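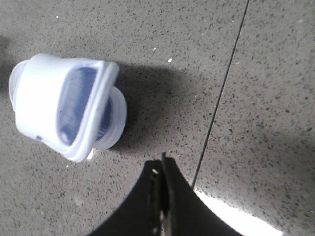

Fingers closed, a little short of the white plastic: the gripper at Stadmont.

The sorting room learns to share

Pairing up returned footwear used to mean sore wrists by teatime. Prenora's new arm is changing that, slowly.

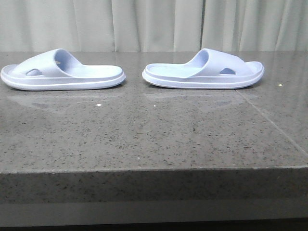

Words by Calum Tosh

Kamrul Chowdhury has matched slides, clogs and sandals at Stadmont for longer than he cares to say, and he was (he admits it cheerfully) dreading September. Two of his colleagues moved to repairs when the arm came, and he rather missed the chatter. But he does around 40 pairs by hand now, only the awkward ones, and goes home with enough puff left to dig his allotment.

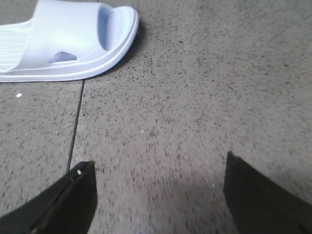
"I tell it when it's wrong"

Most of his afternoon goes on checking the arm's choices, and he's grown quite fond of the job. The pay talks are still going on, mind you, and Kamrul has a good deal to say about those.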